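Healthy Hydration Project: Spring Progress Report to the Lombardi Fund

We are now past the halfway point of the grant, and the team is thrilled with how it's going! When we wrote to you in January we had just signed up our first workplace, the Tamari distribution center, and were still arguing over what size the water bottles should be. Since then Nutar and the Skollier bus depot have joined, along with a small print shop across the road from the depot that heard what we were doing and asked to be let in.

That brings us to 4 sites and 2289 employees who can use the program. Night shift workers were the group we worried about most, because they told us early on that they mostly drink coffee and soda to get through until morning. So we moved our short talks to 10:30 p.m. at Tamari, right before the shift starts, and the turnout has been wonderful (people even stay behind with questions about headaches and kidney stones, and we've had to borrow a bigger break room).

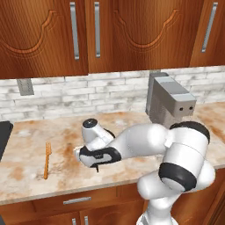
The refill stations took longer than planned. Two of them went in on time, but the depot needed new plumbing and we lost most of a month waiting on the permit. All are working now. We paid for the extra pipe out of the printing budget, which had room in it after we switched the handouts to a single page.

Our peer coaches have been the best surprise of the year. We hoped for 30 and trained 48! They remind coworkers to drink before they feel thirsty, they know the warning signs of heat illness, and they know when to send someone to a doctor. Several drivers have asked for a version of the training in Spanish, and a draft is being checked.

The bottle survey is behind. Nutar changed its email system in the middle of it and a good many replies went missing, so we are running that part again on paper.

Over the summer we plan to add a hot weather session for the loading dock crews and finish the second survey. We would also like to move what is left of the travel money into spare filters, and will send the revised budget page for your approval before the end of June.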